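Notes for the planning talk, second half

Slide 9. Start with the number everyone quotes. Drosura reports 80 per cent on cloth folding. Ask the room: 80 per cent of what? Wait. Somebody will say "episodes". Then ask who decided when an episode ended.

Slide 10. What we ran at Nulgate. 3,000 recorded demonstrations, one policy, no planner on top. Then the same policy with Romain Arnaud's planner choosing the grasp point. Don't oversell the difference. Most of the gain came from fixing the timestamps, and I want that said out loud before the questions.

Slide 11. Timestamps. The wrist stream and the joint states came in through separate queues and drifted by up to 200 milliseconds on long runs. The policy had learned to live with it. That ought to worry people more than it does. Ulises Quispe found it by plotting two columns against each other, in a spreadsheet — mention the spreadsheet.

Slide 12. Perception. The segmentation model is fine on a flat cloth and poor on a bunched one. We kept hearing that more data would sort it out. We added more data in August and the curve barely moved. Say "barely" and show the axis starting at zero.

Slide 13. Wrist view. Leave it up for a bit.

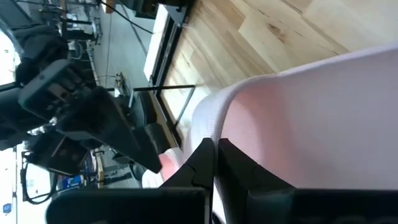

So the planner wants a corner, and what it gets from the mask is a confidence map with no corner in it. It still returns a grasp point, because nothing in the interface lets it return "don't know". Shabalala's wrapper has the same hole. I asked them and they said it was on the list.

If someone brings up depth: we tried it, the cloth is thin, the noise is about as big as the thing you want to measure. Move on.

Slide 14. What I'd change. Let the planner refuse. Log the refusals. Count them as failures in the headline figure, even though it looks worse. Ours drops when you do this and I'll put the drop on the slide.

Slide 15. Tooling. Drollik replays are handy for finding bugs and useless as evidence. A replay with the same seed agrees with itself, well done. Keep this short, I ran over last time.

Questions. Likely one on two-arm coordination. Short answer — we share a clock and a lock, and I don't trust the lock.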